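From: Angeliki Mitsotakis-Vlachou
To: Brosthorpe Residents list
Subject: Re: [brosthorpe] Dralura trial, please say yes!

On Sunday at 21:14, Eftychia Stamatopoulos wrote:

> Hello all,
>
> As promised, the short version of what the Dralura people told us. They
> would swap the old water meters for the new ones free of charge, 76
> households in the first go, and each of us gets the little display for
> the kitchen wall. In Tomar Road, where they did the same thing last year,
> households saved an average of 890 litres in the first month. That is a
> lot of water and a fair bit of money.
>
> The only thing they ask is that we sign for 2 years. I have read the
> agreement and it looks very fair to me. Could everybody let me know by
> the end of July? If we dither they will offer it to Zistach Lane instead.
>
> Eftychia

Eftychia, thank you for sitting through the meeting and for writing it up. I know what those evenings are like. I'm afraid I am going to be the awkward one again.

Take the 890 litres first. Saved compared with what? If it is the month before the meters went in, I'd want to know which month that was. People in Tomar Road have gardens, proper long ones, and if the old meters were read in a dry August and the new ones in a wet September then you would see a saving like that if you had fitted the houses with new doorbells. I asked this on the phone on Friday and the man said the figure was "adjusted". I asked what for. He said he would find out and ring me back, and he hasn't.

Then there is the word average. One house with a leaking cistern that gets mended can pull a whole street along with it. My sister-in-law lives on the even side of Tomar Road and says her bill went down by so little that she had to get the old one out to check. She also says two neighbours are paying more. That proves nothing either, I know. It is three households. But it is three more than the leaflet tells us about.

On "free of charge". I have the agreement in front of me too, and clause 11 says the display remains the property of the supplier and is to be returned in working order or paid for. It doesn't say how much. Clause 14 says the standing charge "may be reviewed" after the first six months. I have never known a charge to be reviewed downwards. If they mean that it won't go up during the two years, they can write that, it would take them one line.
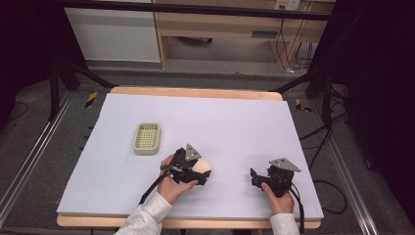 I would also like somebody to explain to me why the display needs to send a reading every quarter of an hour. The water company manages perfectly well with a reading twice a year. The leaflet says it is "to help you understand your habits". I understand my habits. I fill the kettle at six, I have a bath on the nights when my back is bad, and I water the tomatoes when they droop. What I don't understand is who else is going to be looking at this and for how long they keep it. Clause 19 mentions "selected partners" and then never mentions them again.

As for the end of July, I don't believe in it. It was the end of May the first time, if you remember, and Zistach Lane was waiting in the wings then as well. I rang a friend in Zistach Lane. They have been told that if they don't make up their minds it will go to Brosthorpe.

I am not against meters. Mine is as old as the house and I have to lie on the pavement with a torch to read it, and last winter I did that in sleet and came up with 3909, which the company refused to believe. They sent a young man who lay down in the same spot and got the same number. So I would be very happy to have a display on the wall. I would just like to know what I am paying for it, and I don't think we know that yet.

What I suggest is that we write back with these questions before anyone signs:

What were the two months compared in Tomar Road, and what was done to the figure afterwards?
How many houses there used more water, or paid more?
What does the display cost if it breaks?
Can the standing charge go up in the first two years, yes or no?
Who are the partners?
What happens if a house is sold halfway through?

The last one matters to at least one family on this list, who can speak up for themselves if they want to.

I'm willing to write the letter if people will put their names to it. I would rather it came from several of us, as they have got used to my voice and I suspect I am put on hold on purpose. If they answer all six and the answers are decent, I'll sign and bring the pen round for everyone else. If we get another leaflet with a smiling raindrop on it, then I think we have had our answer.

One small correction to your minutes from the spring, Eftychia, while I am at it. I did not say the old pipes were lead. I said I didn't know what they were and that Dralura ought to look before they started unscrewing things. As far as I know they still haven't looked.

I'm in most evenings after seven if anyone wants to see the clauses for themselves. Please ring the side bell, the front one sticks.

Angeliki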